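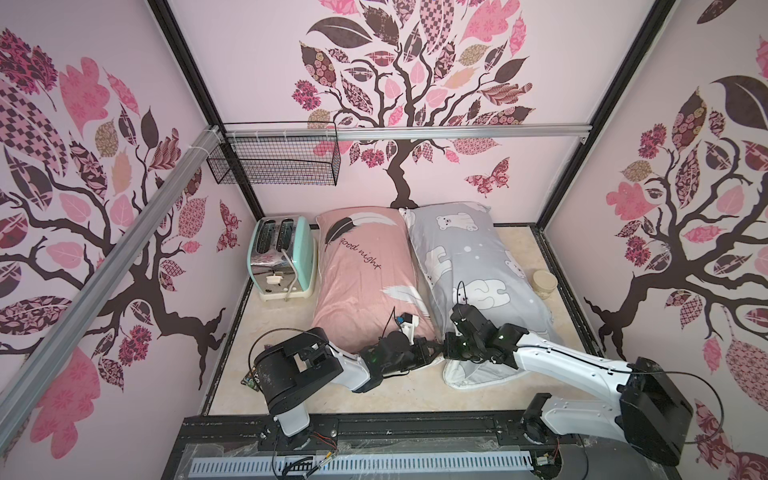

Fig. 1. Two arms at work on a pair of pillows. One gripper holds the pink case, the other holds the gray one.

Courses > Machines and Daily Work > Unit 4 > Handout: Chores

We use cookies to remember your language and your last visited unit. Accept / Settings

Unit 4. Can a machine do the chores yet?

Handout prepared by Selamawit Hadgu. Please read it before the class and bring your own chore list (see the end). The reading from Ehsan Siddiqui is in the course folder. It is 18 pages, but you may skip the part with the equations.

4.1 What we are asking

In Unit 3 we studied machines that repeat one motion on one kind of part. A machine which puts caps on bottles does not need to understand very much. The bottle comes to the same place, it has the same height, and it is hard. If the bottle is missing, a sensor says so and the line stops.

A chore is another kind of work. By chore I mean a small job that must be done again and again, in a place which was arranged for people, with objects that nobody prepared for the machine. Making a bed is a chore. Sorting the returned goods at the back of a shop is also a chore, even if it is paid. I put home and shop floor together in this unit because the difficulties are mostly the same, and students often think they are different.

The question of the unit is simple to say: which chores can a machine do today, so well that a person does not need to stand next to it? Please keep the second half of the sentence in your mind. Many machines can do a chore while somebody watches and helps.

4.2 Soft things

Look again at Fig. 1. A pillow is a friendly object for us. We take it by two corners, shake it, and throw it where it should be. For a machine it is one of the less friendly objects in the house.

First, a pillow has no fixed shape. The gray one is bunched up at its lower left corner, where it meets the pink one. A drawing of the pillow made earlier will not match it any more. A box turned by a quarter is still the same box, but with a pillow every touch makes a new object.

Second, the place to hold is not clear. A cup has a handle. With a pillow, the fingers can close on the case only, or on the case and the filling together, and these two behave differently when you pull. If two pillows lie close to each other, there is a further danger, that the fingers take some of both. In the figure the two grippers are almost tip to tip at the place where the pillows meet, and you can imagine how little room there is for a mistake of position.

Third, the pattern can confuse. A case with polar bears and hearts, or with a feather and the words "good night", gives the vision system many edges which are only print. The edge which matters is the border of the cloth, and it may be weaker to the camera than the leg of a bear. On the other side, print can also help: if the writing should be upright, the machine has a way to know if the pillow is turned correctly. In the class we will discuss both opinions.

Fourth, what does "finished" mean? For the bottle cap we have a number, the torque. For a pillow we have a feeling that it looks nice. Siddiqui proposes that before we build anything we should write the finished state in words that two people would judge in the same way. Try it with a pillow. It is harder than it seems.

4.3 Two hands

Some chores can be done with one arm and some patience. Many cloth chores cannot, or they become very slow. One hand holds, the other pulls. One hand opens the case, the other pushes the filling in.

With two arms come new problems. The arms must not hit each other. They must agree about time: if the left one pulls before the right one is holding, the whole pillow slides. Also they must share the force. When two rigid machines pull on the same cloth, a small error in position can become a large stretch, and the cloth is torn or it jumps out of the fingers. People solve this without thinking since childhood, and this is why we underestimate it.

There is also the question of the other things in the same space. In Fig. 1 a toaster stands in the back corner, next to the pink pillow, and a small jar with a lid is on the other side, close to the wall. A person lifting a pillow would keep the elbow away from these and not remember it afterwards. A machine must have this care put into it, either by a rule or by learning. Write down for yourself: if the chore is only "straighten the pillows", does the toaster belong to the chore? My answer is yes, but I had students who defended the opposite very well.

4.4 A case from practice: Mendoza

Mendoza is a small hotel supply firm that we visited with last year's group. They wash and pack bedding for guest houses. They tested an arm system from Kolusley for one station only, where pillows in their cases are laid straight before packing. The trial ran through January.

The station handled 916 pillows in this time. I asked the shift leader if the system was good. She told me that it was good in the morning. In the morning came the plain white cases of one customer, all the same size. After lunch came the mixed goods, with colors, prints and different fillings, and then a worker had to come to the station again and again. She did not need to do much each time, perhaps only to pull one corner free. But she could not start any other work, and so the station saved the firm very little.

I like this case because no part of it is a failure in the usual meaning. The arms did not break. The pillows were not damaged. The firm did not buy the system, and Kolusley understood the reason. The numbers that decided it were the number of times a person was called, and how far she had to walk.

At Buvia, a shop chain that tested the same product for folding and shelving, the result was similar for towels and worse for sweaters. The notes from that visit are in the folder under Fusel, which is the name of the town where the shop is.

4.5 A scale for this course

We will use four levels. They are my own and not a standard, so please do not cite them in another course without explanation.

Level 1. The machine can do the motion when a person guides it.
Level 2. The machine does the chore alone, on objects it has met, in a place it has met, and a person watches.
Level 3. The machine does the chore alone with new objects of the same kind. A person is called sometimes.
Level 4. The machine does the chore in a new place, and notices by itself when the result is bad.

For Mendoza I give level 2 in the afternoon and nearly 3 in the morning. Some of you will say this is impossible, because the machine was the same. But the level belongs to the machine together with its work, and for this reason it can change at lunch.

Fig. 1 alone does not permit a level. A still picture shows where the grippers are. It does not show who decides the next motion, how many attempts were made, or how the pillows looked afterwards. When you read a company page with a nice picture, please ask these same questions before you believe the title.

4.6 Words to know

Grasp: the way the fingers hold the object.
Deformable object: a thing that changes its shape when touched, for example cloth, dough, cable.
Bimanual: done with two hands or two arms.
Intervention: any moment when a person must step in, also a very short one.
Recovery: what the machine does after a bad grasp, without a person.

4.7 To prepare for class

a) Choose 3 chores from your home or your job. At least one must have a soft object in it.
b) For each one, write the finished state in one or two sentences. Exchange with a partner and see if you would both accept the same result.
c) Give a level from our scale and say which objects you were thinking about when you gave it.
d) Do one of the chores with one hand only and note where you were stuck. Pillowcases are very suitable for this.

Half a page is enough. Handwriting is fine if I can read it. We will begin with part b, so please have it finished, and Ehsan Siddiqui will join us for the second hour and would like to hear your lists.

Contact the course office | Copyright Machines and Daily Work | Back to top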